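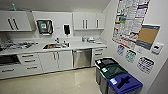
Garura Break Room Kitchenette, Straight Run

Item 2442
White fronts, white countertop, single sink
Ships in flat cartons, or delivered and fitted by Kovley in their service area

Overview
What's in the set
Planning your wall
Walls, soap and towels
Bins
Care
Questions we get a lot

Overview

We love a good break room. It's where the first coffee gets poured at 7 in the morning and where someone's leftover birthday cake disappears by 3 in the afternoon, and it takes more of a beating than any kitchen at home ever will. The Garura is the kitchenette we reach for when the room has one good wall, the plumbing is already in it, and people want a proper counter with a proper sink in the middle of it.

Everything sits along a single wall. You get base cabinets underneath, one long countertop across the top, a stainless steel sink set into it, and upper cabinets on both sides with open wall left over the sink. That open stretch is our favorite part! You can stand at the sink and rinse a salad bowl without a cabinet door in your face, and there's space at just the right height for a paper towel dispenser and a soap dispenser.

The set has been in our range for a good while now and has gone into over 200 break rooms: dental offices, machine shops, a couple of libraries, a bus depot. The layout has stayed nearly the same the whole time. The hinges got better and the sink got a little deeper. We also stopped shipping the faucet in the same carton as the sink, which cut down on scratches a lot.

What's in the set

Left upper cabinet, two flat doors
Right upper cabinet, three flat doors (a pair plus a single)
Base cabinets for the full length of the counter, white
White countertop
Rectangular stainless steel sink, inset
Chrome faucet
Hinges, shelf pins, wall rail and screws
Handles of your choice, see below

Not in the set: dispensers, bins, appliances, drain parts behind the wall, tile or wall covering. We can point you to all of them, and a few are listed further down this page.

Total carton weight for the full set is 216 pounds. The longest carton is the countertop, so check your elevator and any tight corner on the way in. Two people can carry it comfortably. One person can't, please don't try.

Handles

Flat doors come undrilled so you can put the handles where you like. There are two styles in stock.

Black bar. Long, vertical, easy to grab with a full hand or a couple of fingers when you're holding a plate. These look terrific set close together on a pair of doors.

Silver bar. Narrower and quieter. A good match if you want the chrome faucet to be the only thing that catches the eye.

Plenty of people mix them. A common way to do it is black on one upper and silver on the other, and in a room where one cabinet holds the shared mugs and the other holds the supplies, two kinds of handle are a surprisingly handy way to tell someone where to look ("the cupboard with the black handles" works on a new hire every time). If you want to mix, write both styles in the order notes and tell us which doors get which.

Planning your wall

Start from the water. The sink goes near the middle of the run in the standard layout, and the counter on each side of it ends up doing a different job all by itself. One side becomes dishes: the drying rack, the forks, the lunch containers waiting to go home. The other side becomes drinks, with the kettle, the coffee maker and the canisters lined up at the back. We've visited a lot of these rooms and it happens in almost every one, so you may as well plan for it.

For the drinks side, put your outlets above the counter and under the right upper cabinet. Two double outlets is plenty for most offices. A kettle and a coffee maker running together will trip a weak circuit, so ask your electrician to look at that before the cabinets go up.

For the dish side, leave as much counter as you can. It will fill up. If there's a dishwasher in your plans, tell us before ordering and we'll swap a base cabinet for a dishwasher gap at no charge. The gap has to be next to the sink cabinet, on either side.

The upper cabinets hang from a rail, and the rail has to land in solid material. Drywall anchors are not enough for a cabinet full of stoneware. If your wall is metal stud, have backing put in first. The installation sheet shows the heights we like, but you can go a little lower if the people using the room would be happier with it. Leave room for the coffee maker lid to open all the way. This gets forgotten more than anything else on the sheet.

If the run ends in a corner, order the filler strip. It's narrow, it's cheap, and it lets the last door swing past the side wall without rubbing.

Walls, soap and towels

The set doesn't include a backsplash, and what you put up is a matter of taste and budget. A plain white wall behind white cabinets makes a small room feel bigger and makes it obvious when somebody should wipe up the tomato soup. Whatever you choose, bring it all the way up between the two uppers, so the part over the sink is protected as well.

Mount the paper towels on the wall and get them off the counter. Our pick is the Aviter towel dispenser, which takes ordinary folded towels and opens from the front with a small key. Put it where a person with wet hands can reach it without dripping across the dishes. The Aviter soap dispenser goes next to it on a backing plate, and it's small enough to sit in the space between the uppers with the towels. Both are sold separately and both come in black.

Dish soap can stay in its bottle by the faucet. There's enough flat counter behind the sink for a few bottles, so the hand soap, the dish soap and a spray cleaner can all live back there.

Bins

Give the bins a place in the plan! We see beautiful new kitchenettes with one lonely trash can parked in front of a cabinet door, and then the door stops getting used.

The end of the counter is a great place for them, along the side wall, where people pass on the way out. Three is a good number if your building separates trash from recycling. The wall above is where the sorting signs go, plus whatever else the office wants people to read while they wait for the kettle. Mohamedi makes a simple freestanding bin that sits well next to our base cabinets, and their lids swap over easily if the recycling rules in your building change. Keep the bins far enough from the last base cabinet that its door opens fully.

Floors

The base cabinets stand on adjustable feet, so they'll level up nicely on tile, vinyl or concrete. Tile is a fine choice in a break room, and a polished one bounces a lot of light around under white cabinets. It does get slippery with water on it. A washable mat in front of the sink solves most of that.

Care

Wipe the fronts with a soft cloth and mild soap. Skip the scouring pads, including on the sink, where they leave marks that won't come out. If coffee sits on the counter overnight, a paste of baking soda and water with a bit of patience will usually lift it.

Check the handle screws after the first 60 days. Doors get pulled hard in a shared kitchen and the screws settle a little. A quarter turn does it, and after that you can mostly forget about them.

Chrome shows water spots. Dry the faucet with a paper towel at the end of the day and it'll look new for years.

Questions we get a lot

Can I flip the layout?
Yes. The two-door upper and the three-door upper can go on whichever side suits the room. The countertop cutout is made to order, so tell us which way before we cut it.

Can I order just the uppers?
Yes, either one. The base cabinets and countertop are sold together.

Is there a version with a stove?
No. The Garura is made for rooms where people heat lunch in a microwave. If you need to cook, get in touch and we'll talk about the longer run.

How high should the soap dispenser go?
High enough to get a hand under it with room to spare, low enough for the shortest person on the team. Hold it up against the wall and have a few people try it before you drill.

Does Kovley take the old kitchen away?
They do, for an extra fee. Shut off the water and empty the cabinets before they arrive. They'll also cap the old pipes overnight if the job runs into a second day.

Do the fronts come in other colors?
Pale gray is available on request with a longer wait. White is what we keep on the shelf, and replacement doors in white are always in stock, sold one at a time with hinges included.

Ordering

Send us the length of your wall, the distance from the left corner to the center of the drain, and the ceiling height. A phone snapshot of the room helps too, the messier and more lived-in the better, because it shows us what your people really keep on the counter. We'll send back a drawing for you to check before anything is cut.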